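Furniture and floor check, shared room, ground level
Used with the Karakaya house rules, section 2
Checked by: Didier Barbier
Day: Sunday, before noon

Mark each item OK, FIX or WATCH. Write a comment for anything that is not OK. Clear the tabletops before you test moving parts, and put things back when you finish.

PART A. DROP-LEAF TABLE

A1. Tabletop level, no rocking: OK
Comment: Pressed down at both ends. No movement.

A2. Leaf hinges tight: WATCH
Comment: One screw turns by hand. Tightened it, but the hole is getting worn. Try a longer screw if it comes loose again.

A3. Leaf hangs straight when down: OK

A4. Top clear of food and drink: FIX
Comment: Groceries go to the kitchen as soon as they come in. Greens left on bare wood leave a damp mark, and the finish is already dull in one spot. 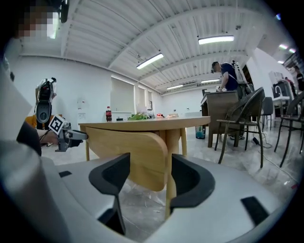 Item A4. Leaf down, cola bottle and greens on the top.

A5. Legs firm at the joint: OK
Comment: Same as in February.

PART B. FLOOR AND CORDS

B1. Floor dry, no loose grit: OK
Comment: Marble pattern hides small bits of trash. Sweep first, then look from a low angle near the wall.

B2. Power strip out of the walking path: FIX
Comment: The strip is on open floor with its cords coiled beside it. Move it to the wall and run the cords behind the chairs.

B3. Adapters and thin cables off the floor: FIX
Comment: White cable is hard to see on this floor. Use the Unex clips from the supply drawer. 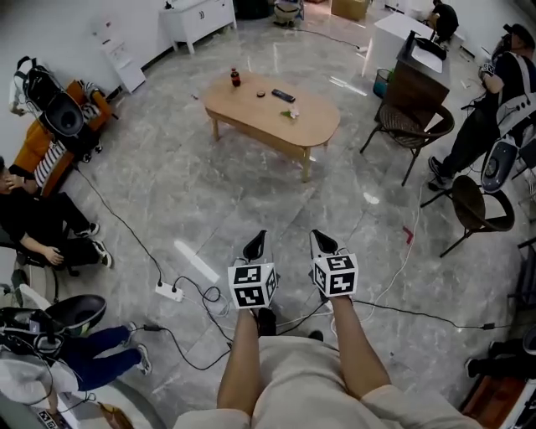

The clips hold one cable each, so do not force two into the same one. If the clips run out, tape is fine for a day but has to come up before mopping.

B4. Boxes stored off the floor: WATCH
Comment: Flatten any box that is empty. The rest go on the shelf.

B5. Remote control kept in one place: OK
Comment: Coffee table is fine.

PART C. TABLE WITH DRAWER

C1. Drawer opens without sticking: WATCH
Comment: Drags a little on the last part of the pull. Rub candle wax on the runners and test again next time.

C2. Drawer front tight to the sides: OK
Comment: Hold the front by both edges and wiggle it gently. Do not lift.

C3. Drinks moved before the drawer is pulled: FIX
Comment: Tall bottles tip easily if the drawer jams. Cap on and off the table, please.
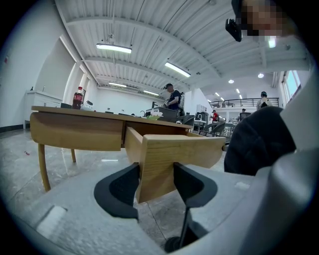

PART D. FOLLOW-UP

D1. Longer hinge screw: Didier
D2. Move power strip, clip cables: whoever opens up next
D3. Wax drawer runners: Didier
D4. Recheck A2 and C1 at the next inspection

Questions about this checklist: ask at the Karakaya front desk, extension 39 | Back to top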